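Machine à laver ou laverie pour les couvertures des chiens ?

Sujet lancé par mado_caltmont

Bonjour à tous,
J'ai deux chiens à poil long et, depuis que nous avons emménagé à Caltmont, je lave leurs couvertures à la maison, dans la même machine que notre linge. Mon mari en a assez de retrouver des poils sur ses pulls. Il voudrait que tout ce qui touche aux chiens parte à la laverie de la rue Hladun. Je trouve ça cher et pas pratique, il faut prendre la voiture et attendre sur place. Je cherche donc des avis de gens qui ont des animaux et qui ont réglé la question d'une façon ou d'une autre.
Pour situer : une machine de 8 kg, deux couvertures polaires, un plaid en laine et les housses des paniers. Je fais ça une fois par semaine, le mardi en général.

Réponse de tonton_gilles

Bonjour,
La laverie, non. D'abord parce que vous ne savez pas ce qui est passé avant vous, ensuite parce que la plupart interdisent le linge d'animaux. Regardez l'affichette à l'entrée. Chez moi c'est écrit en toutes lettres et la gérante passe vérifier.
Le plus important se joue avant le lavage. Je secoue les couvertures dehors, je les laisse sécher si elles sont humides, puis je passe une brosse en caoutchouc, toujours dans le même sens. Comptez cinq minutes par couverture. Si vous mettez une polaire pleine de poils directement dans l'eau, les poils s'agglutinent et vous les retrouvez partout.

Réponse de lisou44

Pas d'accord sur la laverie. Il en existe qui ont une machine réservée aux animaux, la nôtre en a une au fond depuis l'an dernier. C'est plus cher que les autres mais le tambour est grand et les couvertures tournent vraiment. Chez moi, dans 7 kg, un plaid mouillé fait une boule et ressort aussi sale qu'avant.
Il faut demander, tout simplement. Et celle de la rue Hladun, je ne la connais pas.

Réponse de mado_caltmont

Merci à tous les deux. Je suis allée voir, il n'y a pas d'affichette, mais il n'y a pas de machine réservée non plus. Je ne voudrais pas laisser des poils aux suivants.
Pour la brosse, j'en ai une en plastique qui ne ramasse pas grand-chose. J'essaierai en caoutchouc. Est-ce que le sèche-linge avant lavage sert à quelque chose ? Une collègue me l'a conseillé.

Réponse de Refilwe Coetzee

Bonjour Mado,
Oui, dix minutes à sec, à froid ou à basse température, avant de laver. C'est ce que je fais depuis que j'ai trois chats et un chien, et c'est ce qui a le plus changé les choses chez nous. Le filtre du sèche-linge récupère l'essentiel. On le vide tout de suite, puis on passe au lavage.
Pour le lavage lui-même, je prends un programme avec beaucoup d'eau. Les programmes économiques en mettent trop peu pour décrocher les poils. Sur la mienne c'est « synthétiques 40 » avec l'option rinçage plus. Pas d'adoucissant sur les polaires, elles deviennent grasses au toucher et retiennent tout. Un demi-verre de vinaigre blanc dans le bac suffit, et encore, pas à chaque fois.
Je ne remplis jamais à plus de la moitié.

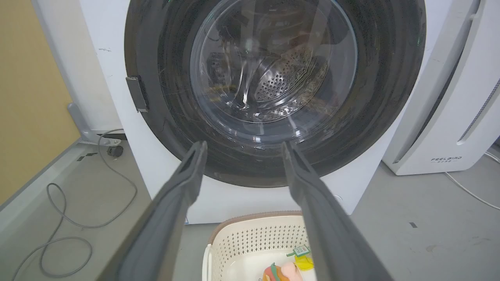

Ensuite je laisse la porte ouverte jusqu'au lendemain. Quand tout est sec, j'enlève ce qui reste dans le tambour à la main ou avec un chiffon microfibre. Il ne faut pas le faire mouillé, ça s'étale. J'ouvre aussi les plis du joint, surtout en bas, c'est là que ça se dépose. Et une fois par mois, un cycle à vide à 90 degrés.
Le filtre de vidange, en bas derrière la trappe, je le fais toutes les quatre semaines. Prévoyez une serpillière et un plat peu profond.

Réponse de tonton_gilles

Le vinaigre, à éviter. Ça attaque les joints à la longue. Mon réparateur me l'a dit et il en change toute l'année.

Réponse de Refilwe Coetzee

J'ai lu les deux versions. J'en mets depuis des années et mon joint tient toujours. Mais je comprends qu'on préfère s'en passer, le rinçage supplémentaire compte plus que le vinaigre.

Réponse de petit_prix

Quelqu'un a essayé les boules attrape-poils ? J'ai acheté les Hirik, un sachet de plusieurs petites boules en mousse. Sur du coton ça marche un peu. Sur la polaire, rien du tout. Et il y en a une qui s'est déchirée au troisième lavage, j'ai retrouvé des miettes dans le filtre.
Sinon, question budget, j'ai fini par noter : 116 euros de laverie entre janvier et août, avec un seul chien. Je suis repassé à la maison pour cette raison.

Réponse de lisou44

116 euros sur huit mois, ce n'est pas énorme si on compare à une réparation. L'été dernier, j'ai eu la pompe bouchée par les poils. Pièce et déplacement compris, 454 euros, et j'ai hésité à racheter une machine. Depuis, les couvertures vont à la laverie et le reste à la maison.

Réponse de petit_prix

454 pour une pompe, on vous a pris trop cher. La pièce seule coûte bien moins et ça se change soi-même sur beaucoup de modèles. Il faut pencher la machine et enlever quelques vis.

Réponse de lisou44

Peut-être, mais je ne vais pas démonter une machine dans une salle de bains où je tiens à peine debout. Chacun fait comme il peut.

Réponse de jb_drodil

Bonsoir, j'arrive avec une autre solution. Nous sommes à Drodilthorpe, à la campagne, avec quatre chiens. On a récupéré une vieille machine qu'on a installée au garage et qui ne sert qu'à ça. Quand elle lâchera, on en prendra une autre d'occasion. Il faut une arrivée d'eau et une évacuation, c'est le seul vrai souci. Chez nous il y avait déjà l'évier.
L'avantage, c'est que plus personne ne se plaint des pulls.

Réponse de mado_caltmont

Une deuxième machine, j'en rêve, mais nous sommes en appartement au troisième et la cave n'a pas d'eau.
Je vais commencer par la méthode de Refilwe : sèche-linge à sec, brosse, puis programme synthétiques avec rinçage en plus. Pour le plaid en laine, je suppose que le sèche-linge est exclu ?

Réponse de Refilwe Coetzee

Oui, exclu, même à froid je ne m'y risquerais pas, à cause du frottement. Pour la laine : brosse, puis programme laine, seul dans la machine. Ou alors vous le retirez aux chiens et vous leur donnez une troisième polaire. C'est ce que j'ai fini par faire.

Réponse de tonton_gilles

Ou du coton épais. Les poils s'y plantent moins que dans la polaire. De vieux draps de bain pliés en deux, ça se lave à 60 et ça ne coûte rien. Mes chiens dorment là-dessus depuis toujours.

Réponse de petit_prix

+1 pour les draps de bain.

Réponse de mado_caltmont

Deux semaines plus tard, je reviens comme promis. La brosse en caoutchouc ramasse nettement plus que l'ancienne. Le passage au sèche-linge aussi, le filtre était plein dès la première couverture. Il en reste dans le tambour après le lavage, mais beaucoup moins sur les pulls. J'essuie une fois sec et je fais tourner notre linge le lendemain seulement.
Mon mari n'est pas entièrement convaincu. Il a demandé que ses pulls noirs passent avant les chiens dans la semaine, donc les couvertures restent au mardi et les pulls au lundi. Le plaid en laine est rangé dans l'armoire.
Je n'ai pas encore ouvert le filtre de vidange, la trappe est coincée. Si quelqu'un a une astuce pour ça, je prends.

Réponse de jb_drodil

Une pièce de monnaie dans l'encoche, et on tire vers soi en faisant levier doucement. Si elle n'a pas d'encoche, un tournevis plat avec un chiffon autour pour ne pas marquer le plastique.

Sujet lu 1 791 fois

Contact | Mentions légales | Conditions d'utilisation | © Le forum, tous droits réservés | Haut de page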